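Desk reset, part 2: the flat surface

November 5, 2024

The first part of this series dealt with what was under the desk. It covered the power strip and the drawer unit I ended up giving to Koen Nijs. This part deals with the top. It took longer than the underside and cost less, and most of the time went into deciding what was allowed to stay.

Starting point

The desk is a light wooden top on white metal legs. It replaced the old Lambrechts corner unit in June. The corner unit had a hutch, and a hutch hides things. When it went, everything that had lived in it moved onto the new top and stayed there through the summer. By the end of September I had a working area the size of a dinner tray.

I had tried to fix this with organizers before. I bought a two-tier rack from Susero, loaded it, and found after a month that both tiers were full of items I had not touched since loading them. The rack is now in the hall and holds gloves. I mention it as a data point: adding storage to a surface increases what the surface carries.

The rule

Mieke De Graaf, who shares the room with me half the week, proposed a rule I have since adopted. An item may stand on the desk permanently if it is used on at least 4 days out of a working week. Anything below that threshold goes in a drawer, on the shelf, or out. There is no category for items that are used seldom but look good.

I ran the rule on paper before moving anything. For two weeks I kept a sheet next to the keyboard and put a mark beside each item when I picked it up. The list had 33 lines at the start. Most of them had no marks at all by the end. The stapler had one, and that was from moving it to reach a pen.

Layout

The top is divided into two zones. The back edge is for things that stand. The area in front of it is for work and gets cleared at the end of the day.

The mat defines the work zone. I went with a large one in dark gray with rounded corners. My previous mat was narrow and I kept the mouse half on and half off it, so the size was the main criterion. Color was secondary, though dark gray has the practical merit of showing crumbs, and crumbs that show get wiped.

The back edge runs in this order, left to right: lamp, cup, kettle, tissues. The lamp is a black adjustable one with a cone shade and a double-rod arm on a round base. It goes at the far left since I write with my right hand and the shadow then falls away from the pen. The cord has an inline switch, and I leave enough slack for the switch to lie on the desktop. I had it hanging behind the desk for a while and had to stand up to turn the light on.

The kettle is the item visitors question. It is a plain stainless steel electric kettle with a black handle, and it passed the threshold with marks on every day of the count. The kitchen is one floor down. Nathalie Hermans pointed out that a kettle next to paper is a risk, and she is right, so two conditions apply: it is filled at the sink and never from a bottle at the desk, and nothing made of paper is stored within reach of the spout. The tissue box is a deliberate exception. If there is a spill, that is where I want it.

The middle of the mat has a round beige bowl on it at the moment. The bowl is the inbox. Keys, receipts, the odd screw and whatever comes out of my pockets go into it during the day, and it is emptied before I leave. Placing it in the center of the work zone is on purpose. At the edge it would fill up and become storage within a week. In the center it is in the way, and I cannot start work the next morning without dealing with it.

The red and white shopping bag on the right side is the outbox. Everything that failed the rule and does not belong in a drawer goes into a bag, and the bag leaves the desk when it is full. Any sturdy bag with handles will do. I used to use a cardboard box for this, but a box is easy to push under the desk and forget.

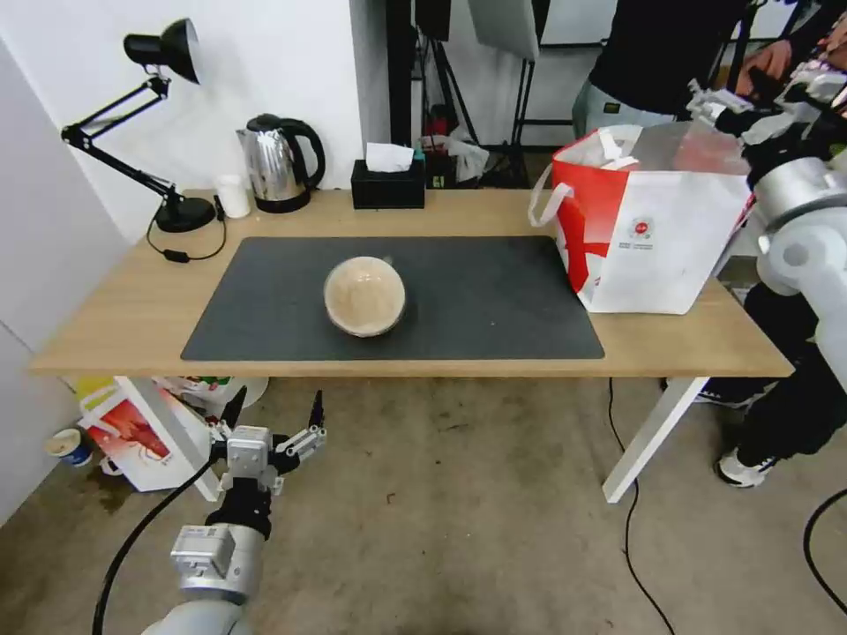

What went where

Pens: reduced to two, both in the drawer. The pen pot went to Jeanine Coppens, who teaches evening classes and loses pens at a steady rate.

Notebooks: one current, in the drawer. Older ones on the shelf, spine out, with the year on a strip of paper tape.

Chargers: all in one pouch. I had a small Surnano charging stand on the desk and it scored well on the sheet, but only because I kept knocking it over and setting it upright. I excluded those marks and it failed.

Paper: scanned or recycled. I went through one stack and found the manual for a printer I no longer own, in two copies.

Reference cards: pinned to the inside of the cupboard door. I look at them less than I expected to.

Cleaning

With the top bare I wiped it with a damp cloth and a drop of dish soap, then went over it with a dry one. The finish on mine does not like standing water, and there is already a pale ring near the back from a plant pot. I tried the Brumdale wood paste on it. The ring is somewhat fainter. I would not buy the paste again for this.

The mat was rolled up, shaken out over the balcony and wiped on both sides. Let the underside dry fully before putting it back. I put it down too early the first time and had to lift it again an hour later.

Results so far

The daily reset takes a few minutes, and most of that is the bowl. The weekly check against the rule takes slightly longer. In the second week a roll of tape and a ruler had come back to the top, and both were returned to the drawer.

Sem Van Leeuwen asked in the comments on part 1 whether the same method would work for a shared table. I have not tested it. The count would need a column per person, and I suspect the threshold would have to be lower.

Part 3 will cover the shelf, once I have decided what to do about the binders.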